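3. Cell set-up and upkeep

3.1 Layout

The folding cell at Trodport consists of a single six-axis arm, a parallel-jaw gripper with two moulded fingers, a small camera fixed at the wrist, and a work surface finished in matt blue. The arm is bolted to a steel plinth which is not joined to the table. In an earlier arrangement the two shared a base, and each hard stop of the arm shifted the table by an amount too small to see but large enough to spoil the grasp height. Separating them removed the fault, at the price of a second alignment step, described in Section 3.3.

The blue finish was chosen for contrast with the pale cloths that make up most of the load. It is less well suited to cloths with blue in them. The segmentation routine first finds everything that differs from the surface colour, then closes gaps narrower than a set width. Blue stripes on a white ground are therefore kept as part of the cloth only if the white between them is seen clearly. When focus is poor or the lens is dirty the stripes may be read as slots, and the cloth is reported as a stack of thin strips. Wide blue borders remain a known weakness, and cloths with such borders were left out of the trials.

Control runs on one computer under the table, using the Hashemi motion library for path planning and our own code for vision and grasp choice. Idbridge supplied the gripper body. The fingers were made in our workshop.

3.2 Gripper fingers

Each finger is a wedge with flat facets, tapering towards the tip so that it can pass under a cloth edge without pushing the cloth forward. The tips are the part of the cell that wears fastest. Contact with the table is intended, as the lower jaw position must reach the surface before closing, and a small loss of material at the tip raises the point of first contact. Damage to the upper edges has no effect on the grasp in itself, but a rough edge can catch loose fibres when the jaws open.

Fingers are inspected at the start of each working day. The operator runs a cotton thread along both inner faces and both upper edges. If the thread snags on an inner face the pair is changed. If it snags on an upper edge only, the edge may be dressed with fine abrasive paper and the pair kept in use. Fingers are always changed as a pair. Mixing a worn finger with a new one produced an uneven grip, with the cloth turning as it was lifted, and the resulting error was at first wrongly put down to the camera.

After a change, the jaw opening is set again in software. The open position must be wide enough for the fingers to stand either side of the chosen grasp point while leaving a clear view of the cloth edge between them. The closed position is found by driving the jaws together at low force and storing the encoder reading.

3.3 Alignment of camera and table

The wrist camera is aligned to the gripper with a printed target placed flat on the table. The arm visits 217 stored poses, and the offset between camera and gripper is solved by least squares. Poses in which the target is partly hidden by a finger are dropped. In the set used for this paper, 151 poses remained after this step.

Table height is measured separately. The gripper is closed and lowered until the motor current rises, at five points: near each corner and at the centre. A plane is fitted to these readings. If any point lies more than 3 mm from the plane, the table feet are adjusted and the whole measurement is repeated. The rear points are taken well forward of the raised back panel, since a touch on the panel gives a false reading that is not always large enough to be rejected.

The order of work matters. Height must be measured after any change of fingers, while the camera alignment needs repeating only if the camera or its bracket has been disturbed.

3.4 View check before grasping

Once alignment is complete, a single folded cloth is laid on the table and the arm is moved to the pre-grasp pose with the jaws open. The operator checks the live view before any closing command is allowed (Figure 3). Both fingertips must be in view, as must the stretch of cloth edge that lies between them. The tips may hide other parts of the same edge. Since the camera travels with the gripper, the fingers should keep the same place in the view at every pose, and any drift points to a loose bracket.
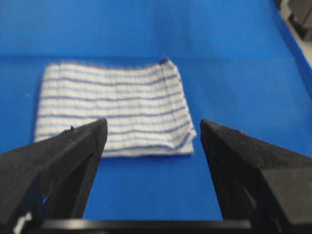
Figure 3. Wrist camera view with the gripper open at the lower edge of a folded, striped towel. The left fingertip overlaps the cloth; the right fingertip lies just beyond its folded side.

The view in Figure 3 also shows why the grasp point is taken from the visible stretch of edge alone. The upper edge of the towel is wavy and its right-hand corner is slightly raised, so a rectangle fitted to the full outline would be a poor guide to the position of the near edge. The stripes, too, bend with the cloth and are not used as a straight reference.

Softness in the view is tolerated up to the point at which neighbouring stripes merge. Beyond that, the lens is wiped with a dry cloth and the check is repeated.

3.5 Cleaning and records

Lint collects on the table and on the upper faces of the fingers. Specks on the table are removed by the segmentation routine on the basis of area, but clumps can pass this filter and be taken for a cloth corner. The surface is wiped between batches with a damp cloth and left to dry fully before the next height measurement. No solvent is used, as it leaves glossy patches in the matt finish.

Finger changes, height readings and bracket adjustments are entered in the cell log under the initials of the operator. Sipho Buthelezi carried out the alignments reported here, and Johannes Steyn repeated the height measurements independently. Their readings were compared before the trials in Section 4 were started.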